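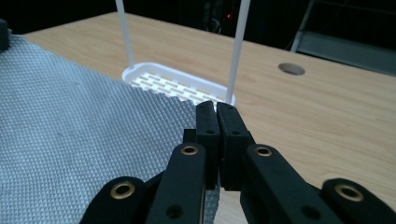 Day two with the Rerar gripper, after all that time with my dear old Prallside, and I'm getting fond of it! Cloth is where I wanted to compare them. The pads close up to a thin little gap, and on that waffle cloth I want every bit of pinch I can get. 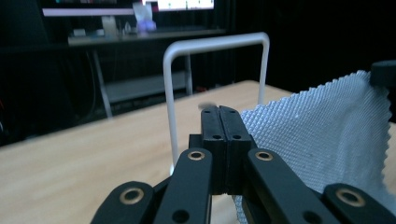 Leonie Rüegg asked about the wrist (hi Leonie!). Lighter than the Prallside by 106 grams, and my arm is very grateful. 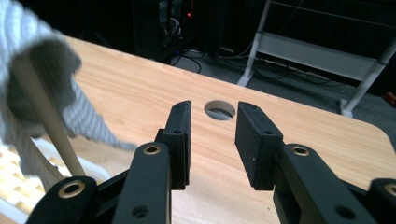
Still want to try the Haslinger pads before I pick a favorite, so please send me your cloth tips, I read them all.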